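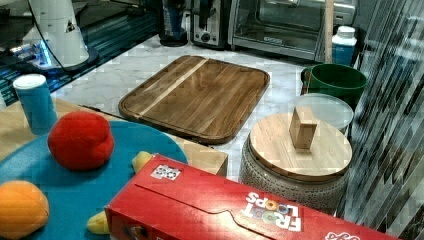
Counter Rules at the Haltwood Kitchen Bench

The Haltwood kitchen bench is shared by three groups, and for the first year each group had its own habits. In August we put them into one set of 16 rules, which hangs by the door and is also in the front of the logbook. Bevan Cartwright wrote the first draft and the rest of us marked it up over a couple of weeks. This page shows the bench and goes through the rules that come up most in daily use. The full list is in the Wurnitz project folder.

Before the arm is switched on

The operator walks the bench once and checks it against the setup sheet. Anything that isn't on the sheet goes back on the shelf or gets written in. Kitchen items that play no part in a task may stay out as long as they are listed, and they go back to the same place each time. Food packaging counts as an item. So do towels, lids and cups.

Tools, phones and drinks stay off the counter. We had a near miss with a coffee mug in the spring, and the mug rule dates from then.

Speed and distance 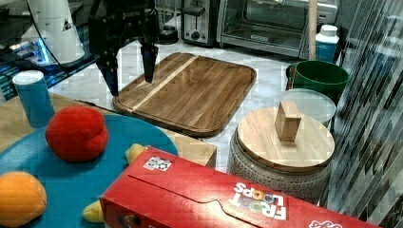 The first run of any new task is done at reduced speed with one hand on the stop button. Full speed needs a second signature in the logbook. People stay 300 mm outside the marked reach of the arm while it is powered, including when it is holding still. An arm that has paused is treated as an arm that is about to move.

If something has to be picked up or straightened, the operator pauses the arm, says "hands in" out loud, and waits for an answer before reaching. Say "hands out" when you're done. New people find this awkward for a day or so and then do it without thinking.

Layout

The middle of the counter is the work area. Objects along the back stay upright and in the order given on the sheet, so a person taking over the next shift can see right away if something has been moved. If you change the order, change the sheet.
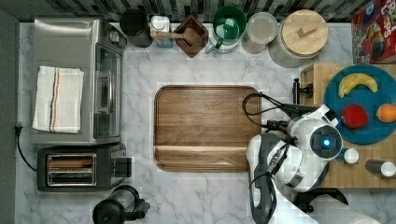
Overhead view of the counter, with the walnut board in the center and the arm coming in from the lower right.

Cables

Arm cables are checked by eye at the start of each shift and again after any fault. Look for rubbing at the joints and for loops that could catch on an object or a board edge. A damaged cable means the arm is locked out until it has been replaced. Tape isn't a repair.

Appliance cords are a separate check. The cord should lie flat and keep to its own side of the bench.
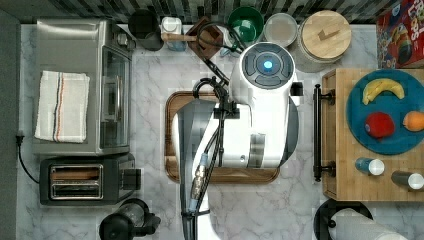 The arm and its cables from above, gripper reaching over the cutting board.

After a fault

Leave everything where it is. Take the overhead photo first, then write down the time and what the arm was doing, and only then clear the counter. Faults go to Bevan within 24 hours, small ones included. Camenzind staff working on the bench follow the same rules and use the same logbook.

Visitors from the Kultville site need a sign-in and an operator with them. Limit is 2 visitors at a time inside the tape.

Corrections to the rules go on the sheet by the door, with your initials.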